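Lists > Booksellers and Cataloguers > Archive > Thread

Subject: Re: Re: Which Grurnier is this?
From: Abenezer Asfaw
Date: April 25, 2022

Bereket, and anyone else still reading this thread,

Bereket Kahsay wrote:

> I have a copy of Stulska's The Noltau Letters in front of me and the
> catalogue record I downloaded says second edition, Grurnier, 100 pages.
> Mine is Grurnier all right, but the last numbered page is 70 and then
> there's a blank leaf and an ad for a cookery book. No edition
> statement that I can find. The text seems complete, in that
> everybody who is going to die has died. Is it an abridgement, or is the
> record rubbish? I'd like to price it before the fair.
>
> Bereket

The record is rubbish. I can say that with some confidence as I believe I typed part of it, back when I was young and was paid by the entry.

Grurnier put the Letters out twice. The first printing is the one in grey cloth, set in a type so generous you could read it from across the street. That's your 100 pages. When it sold better than anyone at the firm had planned for (the plan, as far as I can gather, was for it not to sell), they reset the whole thing smaller, dropped the map of Noltau, and got it down to 70. No words were cut. I sat down one wet January with both copies and a ruler and compared them, and my family has been kind enough not to bring it up since.

So yours is the second, and the page count in the record belongs to the first. Somebody married the two. Once a record like that gets out it's copied by every site with a database and a hopeful "Buy" button, and I have now seen it with the subject headings "Gardening" and "Noltau (Fictitious character)". Noltau is a town. It has a river in it.

A few things to check before you put a price on it:

The colour of the endpapers. Cream is right. If they're green, someone has had it rebound, and not by a person who liked books.

The dedication. The first printing has "To Kassa". The second has "To Kassa, again", and I've never found out whether that was affection or a complaint. Stulska's diaries go quiet at that point.

Page 2 of the preface. There's a line repeated at the foot of the page in the second printing. It was never fixed, and at least one reviewer took it for a deliberate echo and praised it at length.

As to value, don't get your hopes up. The grey cloth one goes for decent money with the map and for very little without it. Yours will buy you lunch at the fair, provided you skip the centre hall, where they charge for the sauce.

I've put my notes on the two printings on my page, with the collation set out properly, next to my other odds and ends. 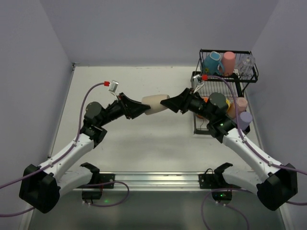 Two arms, one cup.

The Grurnier notes are under "S", for Stulska. The ones under "G" are an older draft and have the endpapers wrong.

If anyone has a copy with the map AND the second dedication, please write to me off list. I don't believe it exists, but I've been told of one twice, by people who wouldn't lend it to me.

Cheers,
Abenezer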